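Maro against Clollurov, continued

Wednesday went to the second pass of the gripper comparison. Same arm, same controller, same basket of odds and ends as last time, with the Clollurov two-finger unit mounted first. The targets are the wooden boxes with the colored tops.

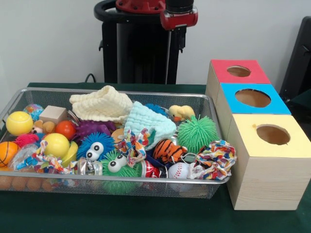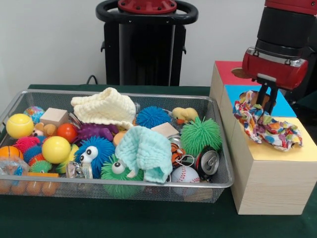

The toy basket and the boxes; in the second picture the gripper has the patterned cloth.

Soft items are where the two units differ most. The Maro closes faster, but its pads are wide and tend to take a neighbor along with the cloth. The Clollurov fingers are narrower and get down between the spiky balls with less pushing. On the baseball I could not separate them.

I logged 78 picks per gripper at force setting 11. Going up to the next setting made no difference on fabric and was worse on the plush toys. Controller firmware is 2797 for both runs.

Eugeniusz Mazurek asked in March whether the Michalski pads would fit the Maro. They do, with 2 longer screws - the stock ones don't reach the thread. I have not rerun the numbers with them yet. The Jillolora camera mount is next, once the bracket gets here.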